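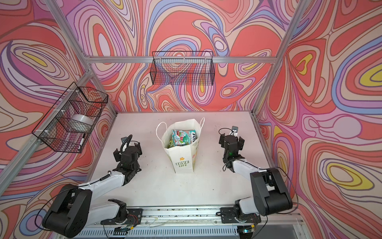 ## Cell check before recording, bag unpacking task

Site: Brisuvthorpe, cell 3
Project: Pledari
Filled in: 07:40, before first take
Marks: OK / FIX / NOTE

### Frame and walls

- [x] **Rear rail and corner bracket.** OK. Hand tight check only, no wobble.
- [x] **Left post, right post.** OK.
- [x] **Wall panels seated.** OK. Pattern goes right down to the table on the back wall, no gap showing. Leave the panels as they are until this batch is finished, Morgan set is all on the same walls and we don't want a mix halfway thru.
- [x] **Baskets fixed.** NOTE. Left one is on its two white clips, fine. Back one empty, keep it empty for this task.
- [ ] **Loose items out of left basket.** FIX. Tape roll and the marker still in there. Marker is leaning near the front corner. Both to go in the drawer before take one. Same comment as last month.

### Table

- [x] **Surface clear apart from task items.** OK. Just the bag.
- [x] **Surface clean.** NOTE. Scuffs and small dark specks. Wiped, most of them don't shift. Not worth a new top yet. Don't use the blue spray, it leaves a haze and the overhead view suffers.
- [x] **Front edge and grille.** OK, nothing dropped through the slats that I can find.

### Arms

- [x] **Base plates bolted to front rail, left and right.** OK both. Witness marks line up.
- [x] **Start pose.** OK. Grippers either side of the bag, facing in. Keep this distance for every take, the reset script assumes it.
- [x] **Gripper jaws, left.** OK. Pads a bit shiny, swap at next service.
- [x] **Gripper jaws, right.** OK.
- [x] **Tag on top of right gripper.** OK, stuck down firmly. Press it again at midday.
- [x] **Green light on right gripper.** OK, lit.
- [ ] **Cables.** FIX. Left one droops from the shoulder housing, enough slack to catch if the arm swings low. Tie it back. Loop over the left wrist is fine, needs the slack for roll. Right one curls down by the shoulder, watch it.
- [ ] **Wiring at left base.** FIX. Red and coloured wires sitting exposed by the rail. Needs sleeving. OK to run today with hands kept out, not OK to leave another week.
- [x] **Stop button.** Pressed, both arms dropped out, reset clean. Done twice.

### Task items

- [x] **Bag.** OK. White paper, LOVE LIFE and the daisy facing front. Handles up and spread. Bin it when a handle tears, dont tape it, the taped ones gave us odd grasps.
- [x] **Sweets.** OK. Packets poking out of the top so the first grasp is an easy one. Mix of colours, keep it mixed. Shuffle between takes. Burst packets out straight away, sugar gets in the jaws.
- [x] **Bag position.** NOTE. Slightly left of middle, towards the back. Fine for the first block. After that move it a hand's width each time, otherwise the policy learns the spot and ignores the bag.

### Recording

- [x] **Disk space.** OK.
- [x] **Clocks in step, arms and cameras.** OK.
- [x] **Episode counter.** 2,783 kept so far across the project. Target this block is 200.
- [ ] **Rejects reviewed.** FIX. 257 still unlabelled in the queue. Please put a reason on each one, "bad" is no use to anybody. Use: dropped / missed grasp / bag tipped / operator / other.
- [x] **Failed takes kept.** Yes, keep them. Seperate folder. Recoveries are useful so if a packet slips, carry on and pick it up, don't stop the take.

### Before anyone starts

1. Drawer the tape and marker.
2. Tie back left cable.
3. Jog both arms through the full reach at slow speed, watch the handles.
4. One dummy take, delete it.
5. Sign the sheet on the door.

Jevwood want the sleeving done by their own fitter, ticket is in. If he turns up mid block, power off at the wall and wait for him to finish.

Result: **run permitted once items 1 and 2 are done.** Recheck at 13:00, cables and tag only.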